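Cloth first, table second: a laundry manager on folding stations

Category: Textile Care / Workroom Practice

The folding room at Trundis handles 2,000 pieces a day, mostly small cloths and towels. Its manager has run it since the company took over the Jisel contract in December.

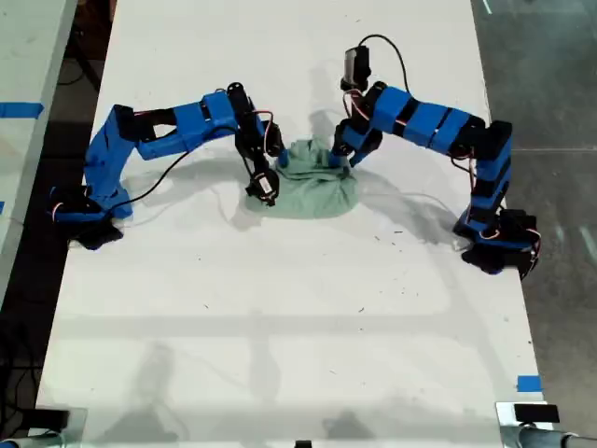
A folding surface should be white or close to it, the manager said, and long enough that finished work never shares space with loose work. "Pale cloth on white is harder to see, I accept that. But lint and grit show up, and those are what get folded in."

Small cloths arrive bunched. The usual fault is to pull at the top of the heap. "Find an edge that is already lying flat and work from there. Lift from two sides, keep the tension even, lay it down away from you - then look for the corners."

Thin cotton takes 47 seconds per piece for a new starter, from heap to stack. The manager does not push for speed in the first 400 pieces. "A bad first fold stays in the cloth. You press it, and it is still there."

Creases in a table covering are a separate matter. The Ridotitz site replaces its coverings when a fingertip catches on the surface, and Trundis has adopted the same rule. Marks that do not catch are left alone.

Stacks are capped at 57 pieces - above that the lower ones shift on the cart.

Shares: 47 | Comments: 3

tamihana_linen: We cap at 40. Depends on the cart.

foldline: Does the two-side lift work for terry? Ours drags.

pressroom2: Terry yes, if you shake it out first. Microfiber no.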